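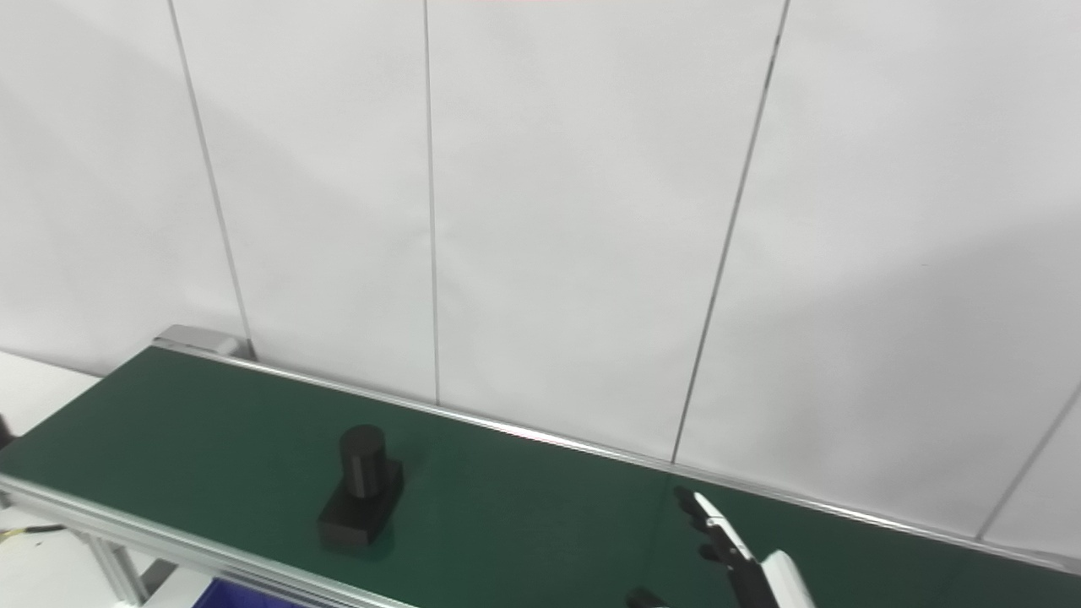

1 min read

Coltum stew

Coltum stew is a thick barley and root vegetable dish from the hill town of Vanidach, where it has been winter food for as long as anyone has written down recipes. It is wonderfully hearty, and a single pot can turn into several completely different meals!

The base is pearl barley, rutabaga, carrots and leeks, cooked slowly in a smoked onion broth. The broth is the real star: onions are halved, charred cut side down until nearly black, then simmered with bay and black pepper for 2 hours. Most cooks stir in a spoonful of sharp mustard right at the end, and the lift it gives is remarkable.

Two main styles exist. The Vanidach style is left chunky and served with rye dumplings. The Pronton style, from farther down the valley, is partly mashed and finished with sour cream and dill (a gorgeous combination). Leftovers are often baked under a potato crust, a dish known locally as Forsberg pie.

A bowl of the Pronton style has 303 calories, and the chunkier version with dumplings comes to 417. Coltum stew keeps well in the fridge and thickens overnight, so many households make it a day ahead. The town holds a stew supper every December.

See also: Barley soup, Rye dumplings, Forsberg pie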